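14 August 2021

Back on the folding after two days of doing nothing but labels. Started with the gray ribbed knit, the one with the fuzzy cream fleece edge, which Leen keeps calling the sheep. Tried it first on the long table and gave up — it slides. Moved down to the white foam mat and it behaves so much better there (the cartoons are a bit distracting, but the surface has just enough grip).

Rib is funny stuff. Fold it along the ribs and it lies down nicely, go across them and it wants to spring open again. I went diagonal this time, mostly to see what the fleece would do, and the fleece does whatever it likes! It curls at the fold every single time. Ruba thinks I should tuck it under first and fold second. I'll try that on the next round.

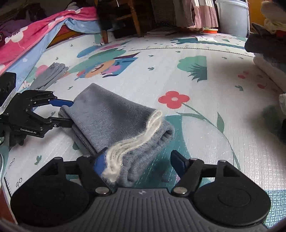
Gray rib on the play mat, diagonal fold, fleece edge curling.

The bunch near the top of the fold bothers me more than the curl does. If it stays that high, the stack leans once you get up to 13 pieces, and then the Murnville shelf won't take it. Pressing it flat by hand helps for a minute or so. Yara had the same trouble in February with the thick cardigans and ended up folding them in thirds, sleeves in last. Must ask her which way the sleeves went.

Still to do: 4 more knits from the Zimum bag, then the plain cotton (easy, saving it for when I'm tired). Eun-seong wants the mat back by the door when we're finished, cartoons facing up.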